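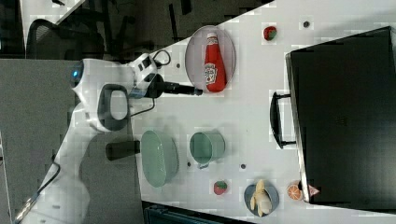

Ketchup bottle: standing up, on its head, or lying down?

Posted by Skolley in Kitchen & Table

Settle something before it gets silly. There are 5 of us in the house and one bottle of ketchup, and it never lives the same way twice. I stand it on its base like a normal person. My brother stands it on its cap, where it falls over if a door closes anywhere in the building. My other half lays it flat on a plate "so it doesn't mark the table", and then we have a plate to wash that has never met any food.

It's an ordinary red squeezy one with a white cap. The table is white and shows everything. Is there a right way, and does it need to go back in the fridge between meals?

Omar Abu Hammour

I'm with your other half, up to a point. A small plate or saucer under the bottle is what my mother did and I've never had a red ring on a table. Lying it down is fine if the cap shuts properly. If it doesn't, you have a plate of ketchup, but at least you have it on a plate.

The real trouble is the crust round the nozzle. Take the cap off, soak it in hot water with a drop of washing-up liquid for 5 or 6 minutes, then poke the hole through with a cocktail stick. Dry it before it goes back on or the first squirt comes out as pink water. Once it's clean it closes again and you can store it whichever way causes the least shouting.

For marks already on the table, wipe with cold water first, then a bit of bicarb on a damp cloth. Go gently if the surface is shiny.

Fridge: read the label. Ours says to refrigerate after opening, so it comes out for meals and goes back.

Vutow

cap down. always cap down. gravity is free

Humevora

Cap down only works in the fridge door, where it's got milk to lean on. On the table it's a skittle. We put ours in a mug and it hasn't gone over since June.

Skolley

Soaked the cap. I won't describe the water. The mug has been proposed and my brother wants to know whose mug.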